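Speaker notes - "What the Quote Leaves Out: Budgeting for a Front Desk Robot"
April 9, 2026

Opening (keep it loose, no slides yet)

Hi everybody. So I'm the person who had to put the numbers together when our hotel group, Grakier, decided it wanted a robot handling key cards at the front desk. I'm not an engineer. I do budgets, I like budgets, and this one nearly ate me alive! What I've got for you today is mostly the stuff I wish I'd had written on an index card before the first sales call.

Ask for hands: who has a robot quote sitting in their inbox right now? Wait for it. Who has read past page one? (Usually gets a laugh. If not, move along.)

Part 1 - The robot is one line on the sheet

When we got our first quote, from Plendberg, I put it in a spreadsheet with a single row and felt great. By the time we signed, that sheet had 32 rows. Power, network, a desk for whoever sits with the thing and runs the laptop, spare parts, shipping boxes you have to keep in case of a return - it all takes money or floor space, and usually both.

Tell the power strip story. We had one outlet near the desk we picked, and getting more put in cost us $2393 that was not in anybody's plan. Say the number slowly, it helps.

Also say: budget for a person's time. In setup you have somebody at a laptop right across from that hand, hour after hour, and that's payroll. We planned on 40 hours and I'd double it if I were doing it over.
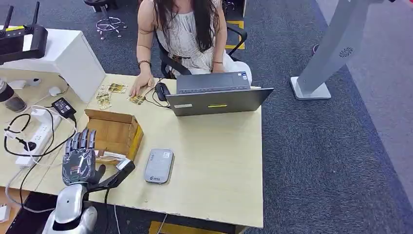 Should the integration hours go in the purchase budget or in operating costs?

Put them in the purchase budget if they happen before the robot does its first real shift, and in operating costs after that. Check with your own accounting folks early, though, as ours wanted it split by invoice date and I had to redo three tabs.

Part 2 - Buying the hand

Okay, this is the part where people start taking notes, so slow down.

We looked at two kinds of end piece: a plain two-finger gripper from Ciltari and a full hand with fingers. The plain one was a lot cheaper. I pushed hard for it (of course I did). What changed my mind was making a list of everything we'd want it to pick up in the first two years - cards, pens, folded receipts, a room service menu - and asking both vendors to price the whole list. The cheap one needed extra fingertips for nearly every item, and those add up fast.

So, make the list first. Then ask for quotes. I did it backwards and lost a month.

Things to ask, read straight off the page:

What does a replacement finger cost, and how long does it take to get here?
Who pays shipping if the whole hand has to go back?
Is there a cover or a sleeve we're supposed to buy, and how often?
How many test cards do you want from us? (We ordered 1000. Cards are cheap, order plenty.)

On that last one, bring the real cards. Same size, same rounded corners, same punched hole if yours has one. Blank stock from the office supply place doesn't count as a test of your own cards, and you'd be paying for hours spent on the wrong thing.

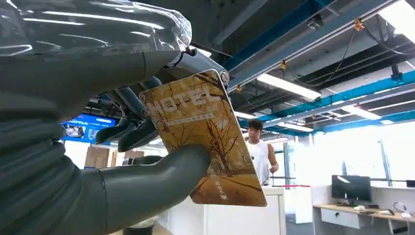

Trương wrote back after reading a draft of these notes that leasing deserved a lot more room than I'd given it, and that a small property with one desk should price a one-year lease before it even asks for a purchase quote. Fair point! The monthly figure looks scary next to the sticker price, but the spare parts are often folded in, so compare the full two-year totals.

Part 3 - When to spend it

Our budget year closes in June, so everything got squeezed into spring. Try not to do that. Hold back part of the money until after the first stretch of live use, and get that written into the payment schedule.

Leave ten minutes for questions. The blank spreadsheet is on the handout page, all 32 rows, and please delete the ones you don't need before you show it to your boss.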